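Table linen lending service to open in Bekow on Monday

Residents of Bekow will be able to borrow tablecloths and other household linen from Monday, when the Barotau lending shop opens its new linen counter.

The shop already lends folding tables, chairs and dishes for family parties. It has added linen after a trial that ran through the summer and into October.

The collection starts with 728 pieces. Most are tablecloths and table covers, and the rest are napkins, runners and plain flat sheets that can be used to protect furniture during painting or moving.

Duygu Canpolat, who manages the shop, said the trial showed that people who came in for a table often asked for something to put on it.

"They would take three tables and then go home and find they had one cloth that fit," she said. "Or they used a paper roll, and by the time the food came out it was torn."

Borrowers need a Barotau card, the same one used for furniture and dishes. Linen can be kept for up to 9 days. There is no separate charge for the first two pieces on each visit. Larger orders have to be reserved ahead of time at the counter or by phone.

The most requested pattern in the trial was a white one with a grid of thin gray lines and a white border along the edge. It was borrowed for birthdays, a school dinner and several funeral receptions, Canpolat said, and it went well with the shop's dishes.

The grid has a practical use too. Staff use the lines when they fold, and borrowers can use them to get a cloth straight on a long table.

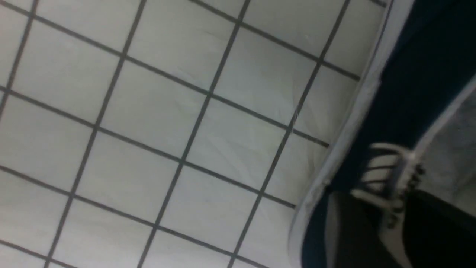
Els Nijs said she would rather have seen more dark colors in the collection. She borrowed linen twice during the trial and spent both evenings worrying about the red wine.

"I like white on a table, but I don't relax around it," she said. "If they had a dark green or a brown I would take that every time."

Canpolat said the request had come up before and that colored linen would be looked at next spring. White was chosen for the first order so that everything could be washed together at the same temperature.

The linen was bought from Fimitex, which delivered it in two loads. The second load came late and some of it had the wrong hem, so the opening was moved back by two weeks. The pieces with the wrong hem were exchanged.

Washing will be done by Verschueren, a laundry on the other side of the canal. It picks up used linen early in the morning, before the shop opens, and returns it clean the next working day. Borrowers are asked not to wash anything themselves.

Ruben Hermans of Verschueren said stains are easier to remove when nothing has been done to them first.

"People mean well," he said. "They put salt on it, they put soda on it, they iron it. Once a stain has been ironed we can try, but often it stays."

Candle wax should be left alone as well, he said, and cloths should be shaken out over a trash can before they are returned. During the trial the laundry found forks, a set of keys and a large number of toothpicks in the bags.

A borrower whose cloth comes back with a stain that cannot be removed will not have to pay for it the first time. Burns and cuts are charged at the cost of a new piece. Stained pieces that are still in one piece will be moved to a separate shelf and lent out for painting jobs and children's craft parties.

The counter is in the front room of the shop, where the lamps and small appliances used to be. Those have been moved to the back, next to the dishes. A long table has been put in for checking and folding.

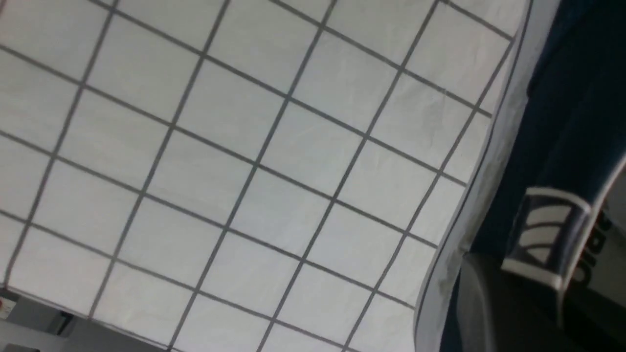
Reading time: 5 minutes

Folding turned out to be the slowest part of the trial. Large cloths were returned in all kinds of shapes, and one person working alone could not fold the longest ones without letting them touch the floor.

Aqeel Usmani, who works at the counter, changed the method in the second month. Cloths are now spread on the table with the border along the table's long side, smoothed from the middle outward, and folded along a line in the pattern. Plain pieces are folded against a strip of tape on the table.

"With the squares you can see right away if you're off," Usmani said. "With a plain sheet you only see it at the end, when one corner is sticking out."

He said small creases are left as they are. The cloths are pressed at the laundry, but they wrinkle again in the bag on the way home, and the shop does not own an iron. Borrowers who want a smooth table are advised to lay the cloth the evening before and mist it lightly with water.

Each piece has a small label sewn into one corner with its length and width. The shelves are arranged by length, shortest at the top. The longest cloths are kept rolled on cardboard tubes and have to be reserved.

Hanneke Van Acker, who lives above the bakery in the same street, plans to be there on Monday. She is hosting lunch for her parents' anniversary later in the month and needs linen for a hall with 100 seats.

"I called four places that rent it out and one of them wanted a deposit that was more than the food," she said. "I don't need it to be fancy. I need it to cover the tables."

Her order is one of the larger ones. Canpolat said the shop could handle a party of that size, but not two on the same weekend, and that anyone planning a wedding should get in touch as early as possible.

Barotau has 125 new card applications waiting, most of them made after the linen counter was announced in the shop window. They will be handled in the order they came in. People who applied do not need to come back until they get a message that the card is ready.

Donated linen will not be accepted for now. The shop was offered several boxes over the summer, including some embroidered cloths, and had to turn them down. Verschueren washes everything at a high temperature, and older pieces might shrink or lose their color.

The linen counter will be open during the shop's normal hours, except for the last half hour of the day. Returns can be left in the blue bin inside the door until closing time. Linen should be handed in dry, in the bag it came in.

Reservations for December can be made from Monday.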